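Ramier Joint & Hoof Pellets, 2 lb tub

Sunberg makes Ramier for horses who get up slowly and would like you to notice. It's a small alfalfa-based pellet with flaxseed and biotin, fed once a day on top of whatever your horse already considers inadequate. No molasses. A scoop is in the tub, always at the bottom.

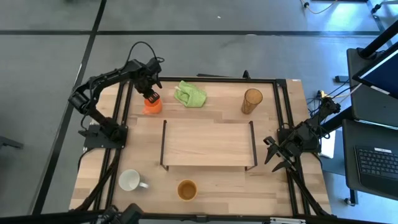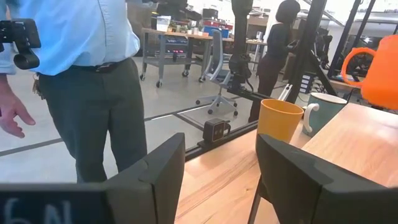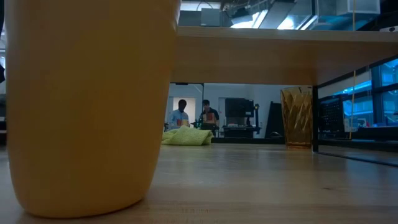 Can I feed it dry?
Dry is fine for most horses. Soak it for anyone with bad teeth or a habit of bolting dinner.

Keep the lid on -- ponies can read. Store somewhere cool and use within two months of opening.

Item 674. Ships from our Hasstead barn store, selling feed to skeptical animals since 1989.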